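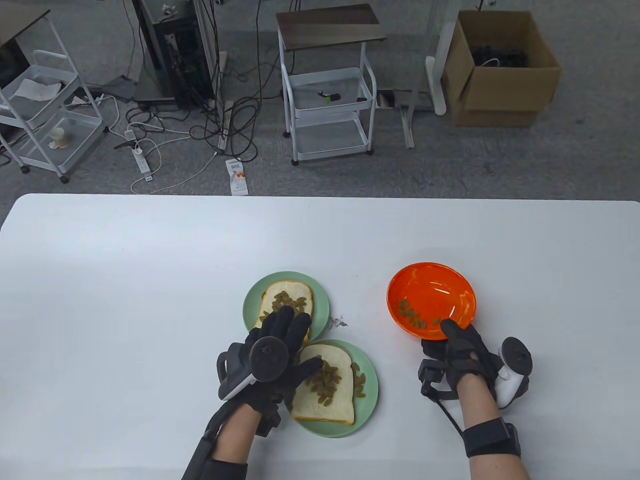

Raisin task, glove setup with tracked controllers on both hands.

Budgeting a tabletop demonstration station

Leif Rønning, June 2026

This page covers planning and purchasing for one station that records hand demonstrations of food plating. It assumes that the robot arm is already paid for. The worked numbers come from the Hurnadbridge station, which uses glove capture and hand-held grippers at the same table.

Step 1. Fix the task list before asking for quotes

Write down every object the station has to handle in its first quarter. Small, light pieces such as raisins decide the finger size and the glove type. Bowls and plates decide the table area. A supplier will quote against whatever you send, and a vague list comes back as a high price.

Step 2. Split the budget into three lines

Capture hardware: gloves, controllers, hand-held grippers, mounts.
Station: table, carts, stands, power, cable runs.
Consumables: tableware, food items, glove liners, straps.

Keep the lines separate in the purchase system. At Hurnadbridge the first order put straps under capture hardware, and every later reorder needed a capital approval.

Step 3. Price the cables

Cables are the item most often left out. List each device, its power lead and its data lead, then add one spare of each type. We set aside $400 for cables and power strips and spent $82 more than that. Measure from the device to the outlet along the floor, with slack at the table for arm travel.

Step 4. Get two quotes per device

We asked Kever and Sutherland for the same gripper specification. Check that both quotes include:

camera mount
calibration fixture
replacement finger pads
shipping both ways for warranty repair

Sutherland listed the pads separately. Once they were added, the totals were close and lead time settled the order.
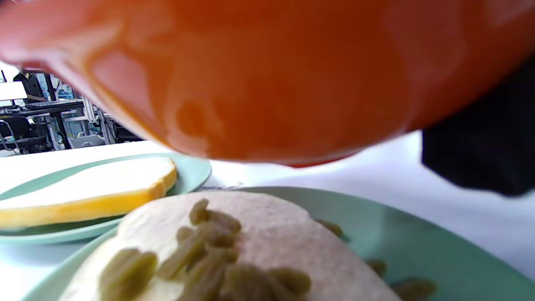 Greker: We left tableware out of our plan and regretted it. Buy all the plates and bowls in one order, with spares, or the colors will not match when you restock.

Noted, and added to the consumables sheet.

Step 5. Set the reserve

Hold $1000 outside the three lines until the station has run for 2 weeks. Release it only against a written fault or a missing part. Anything left moves to consumables.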